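The Keyboard in My Other Coat

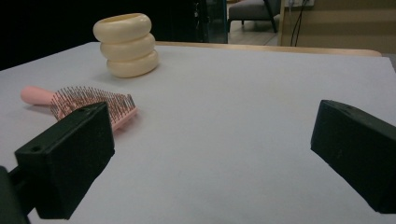 I have been typing on the Zakberg Fold for 11 days now, and I would like to report that it has changed how I work. It has changed where I work, mostly, because it wants a hard flat surface and sulks on anything else. My knees are out. So is the arm of the sofa, the tray on the train, and the cushion I bought specially the last time I went through this with a folding keyboard. What it likes is a smooth white tabletop, preferably one with nothing on it bigger than a pink hairbrush, and enough room behind it for a phone to lean against something. Give it that and it's a pleasant thing to type on. The keys have a bit of travel, the space bar works at both ends, and the hinge in the middle only gets in the way if you use the letter B.

I use the letter B quite a lot. Zakberg has split it so that it sits on the left half, which is fine for people who were taught properly. I was taught by a cousin, and I reach for it with my right hand. For the first three days everything I wrote came out as "ut" and "ecause" and one message to my landlord about the "athroom." By day six I had mostly retrained myself, and now I get it wrong on my real keyboard instead.

Pairing is quick. You hold down the key with the little antenna on it, the light blinks, and your phone finds it. It remembers three devices and switches between them with a function key, though it has a habit of picking the one you're not looking at. I wrote most of a grocery list into a tablet that was face down in another room. When I found it later, the tablet had autocorrected "leeks" to "leaks" and offered me a plumber.

Battery life I can't complain about. I charged it once, out of the box, and the indicator is still green. Then again, the indicator only has green and off, so we'll see.

Wubit Yilma wrote in after the last issue to ask why I don't just dictate everything. I tried, Wubit. I spent an afternoon dictating into Lokavska, the notes app I keep recommending and keep regretting, and it is very good at sentences nobody in a café would mind overhearing. For the rest I would like keys.

Declan Kettle wants to know if the Fold fits in a shirt pocket. It fits in the sense that it goes in. You will then lean forward to tie your shoe and learn something about its center of gravity. A coat pocket is better, and an inside one is better still, provided it's the coat you end up wearing. I have left mine at home twice that way.

So, do I recommend it? If you write on the move and your moves tend to end at a table, yes. If you had hopes for your lap, the older Zaidi is stiffer, heavier and uglier, and it stays put — I still have mine and I'm a little ashamed of how glad I was to see it.

Next time: Aurelio Ibarra has lent me a Ziltby stylus and 434 pages of manual, in a file that crashes my phone at page 6. I will be reading the first five with care.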